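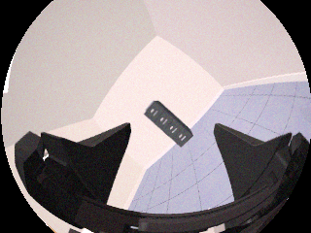

Home | Vendors | Stage Crew | Camping | Site Map | Contact

Section 4. Setting up power at your stall

Each stall at the Forkside music weekend gets one feed from the Ruvent distribution box at the end of its row. Your feed is switched off until a site electrician has checked your pitch. Bring your own leads and a power strip. A plain dark gray strip with a narrow rectangular body is fine, provided it carries a current test label. Household cube adapters are not accepted.

1. Find your pitch number on the Alasero field plan. Food stalls are in rows A to D and merchandise is in row E, behind the Quintana stage.

2. Park, unload and move your vehicle before you run any cable. No vehicles may cross the rows after the gates open.

3. Run your lead along the back of the stall. Unwind the whole reel, even if you only need part of it.

4. Set the strip on a crate or shelf, off the grass and under cover.

5. Leave everything unplugged and text your pitch number to the power desk. The desk covers 200 pitches, so expect a wait on the first morning.

6. When the electrician has signed your card, plug in one item at a time. Start with refrigeration.

Note: Merchandise stalls are allowed lights, a card reader and one phone charger. Heaters and kettles need a food stall feed – ask before you bring them.

CAUTION: Do not plug one strip into another. Do not run cable across the public walkway or through the drainage channel by the main stage.

CAUTION: If your feed trips, switch everything off and call the desk. Do not open the distribution box.

7. At close each night, switch off all items except refrigeration. Row feeds for merchandise go off 37 minutes after the last act.

Changes to your power order go to Divina Lumbao, vendor services, at least 9 days before the festival. Late changes are charged at the on-site rate.

Last updated: 10/05/2020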